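Chapter 7
Text Entry on Small Screens

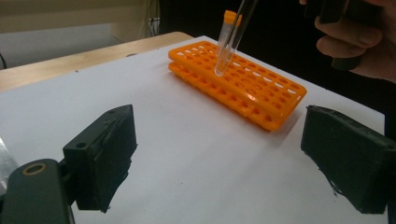
A text entry method is any procedure by which a user turns an intended string of characters into a stored string. On a desktop computer the procedure is so familiar that it is rarely examined. On a watch, a fitness band or a remote control with a display, the procedure has to be designed, and the design is limited first of all by area.

Chapter 6 treated the touch target as a single object with a size, a position and an error rate. A keyboard is a set of such targets placed side by side, and the results for one target do not carry over without change. When a finger misses an isolated button, nothing happens. When it misses a key, it usually strikes a neighboring key, and the system records a character that the user did not intend. The cost of the miss then includes noticing it, deleting the wrong character and trying again.

This chapter covers four topics. Section 7.1 defines the measures used to compare entry methods. Section 7.2 describes layouts, including reduced and one-line keyboards. Section 7.3 explains how a language model corrects imprecise input. Section 7.4 deals with round displays, where the usable width changes from one row to the next. Voice input is left to Chapter 9.

7.1 Measuring Text Entry

Entry speed is reported in words per minute, where a word is defined as five characters, including spaces. The definition ignores real word boundaries so that results from different phrase sets can be compared. Timing starts at the first character. For this reason the first character is excluded from the count, and a phrase of n characters is treated as n − 1 entered characters.

Accuracy is reported in two parts. The corrected error rate counts characters that were entered wrongly and then fixed. The uncorrected error rate counts wrong characters that remain in the final string. A method can show a very low uncorrected rate and still be tiring to use if most of the session is spent on the delete key. Both figures should be given, and a study that gives only one should be read with care.

A third measure, keystrokes per character, describes the method itself as well as the user's performance. An ordinary full keyboard has a value near 1 for lowercase text. A multi-tap keypad has a value above 2. Word prediction can bring the value below 1, although the time spent reading the suggestions is not included in it.

Case 7.1: The Uvlow Keyboard

The Uvlow keyboard was written for a square watch display and later moved to a round one. It places all letters in a single row and relies on a dictionary to decide which word was meant. Its lead developer, Torbjørn Rønning, recorded 1,745 phrases during the first trial and 2,136 during the second, which used the round display. Phrases were shown one at a time and removed from view when typing began.

Two findings from the trials are used throughout this chapter. First, touch points on the round display drifted toward the center for letters near either end of the row. The drift was regular enough to be modeled, and the correction is worked through in Section 7.4. Second, users who looked at the output after every letter were slower than users who looked only after every word, even when both groups made the same number of errors. The intermediate letters on a one-line keyboard are often wrong until the word is complete, and checking them gives the user no useful information.

The trials also compared two delays before a suggestion was accepted automatically, 700 and 800 milliseconds. The longer delay produced fewer unwanted words and was kept in the release version. Two later products, Bumex and Tatlı, dropped the delay and required a swipe to accept. Braltolik, a keyboard for television remotes, kept it but let the user change the value in the settings menu. These choices are compared in Table 7.3.

Terms Introduced in This Section

Phrase set: a fixed list of short sentences that participants copy during a trial.
Corrected error: a wrong character that the user removes before finishing the phrase.
Uncorrected error: a wrong character left in the finished phrase.
Keystrokes per character: the number of input actions divided by the number of characters produced.

7.1.1 Choosing a Phrase Set

Phrases should be short enough to remember after one reading and should contain no punctuation unless punctuation is under study. Letter frequencies should be close to those of the target language.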